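Gandport Adult Learning Center
Progress report to the Woldegiorgis Fund, second reporting period
Submitted by Gemechu Assefa, Program Manager

1. Enrollment and attendance

The Center enrolled 162 adults in evening literacy and numeracy classes during the period, against a target for the full grant of 300. Attendance held steady through the winter term and dropped in the weeks before Easter, as it did last year. Most of the learners who left the program gave a change in working hours as the cause. The Drerker site now offers a second start time of 7:30 p.m. for people who work late shifts. 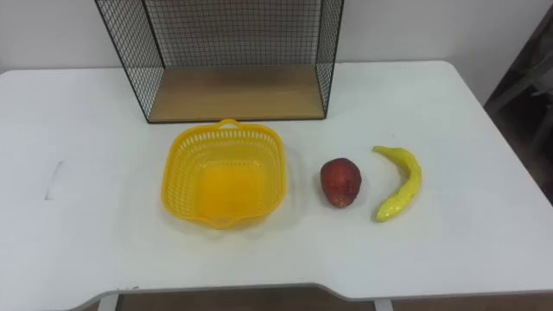 Spending on learning materials remains below budget. The delay lies with the reading books ordered in the first period, part of which the supplier has yet to deliver. The Center has kept its purchases of furniture modest: white tables and small wire-mesh shelf units, black with a light wooden base, meet the need for study space at low cost. The unspent balance on this line will be carried forward, subject to the Fund's approval, and applied to large-print readers requested by tutors in the beginner groups.

2. Tutors

Training for new tutors was completed in two parts, the first on teaching reading to adults and the second on keeping learner records. All 20 tutors named in the grant agreement are now in place. Two of them teach numeracy only. The Center had planned to hold a refresher day in the spring, but this has been moved to July so that tutors from both sites can attend.

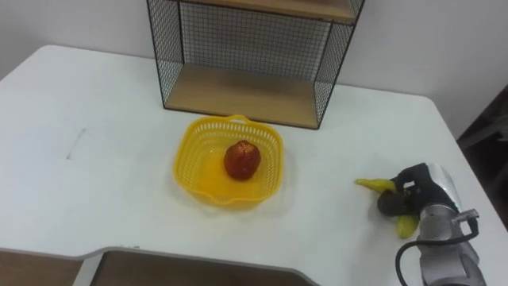
Table with wire-mesh shelf unit against the wall.

3. Learner progress

Learners are assessed on entry and again at the end of each term. Results for the beginner groups are in line with the plan. Progress in the intermediate numeracy group has been slower than expected, mainly in fractions and percentages, and the tutors have asked for an extra hour each week. The cost can be met within the existing staff budget.

The Plakance record system is in use at both sites. Entry of older paper records is behind schedule, and a part-time clerk has been assigned to finish the work before the next report. 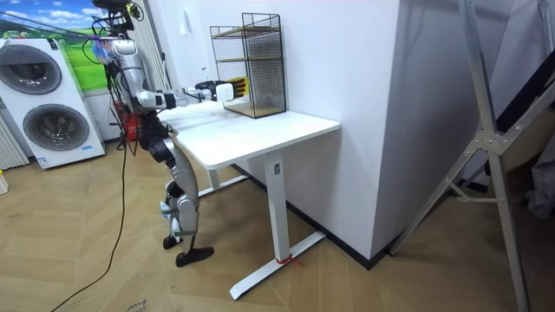
Until those records are complete, the Center cannot give a reliable figure for learners who have returned after a break of a year or more. This figure was requested in the Fund's last letter and will be supplied with the next report.

4. Matters for the Fund's decision

The Center asks the Fund to approve the carry-forward described in section 1 and to confirm the date of the next payment. A revised budget is attached.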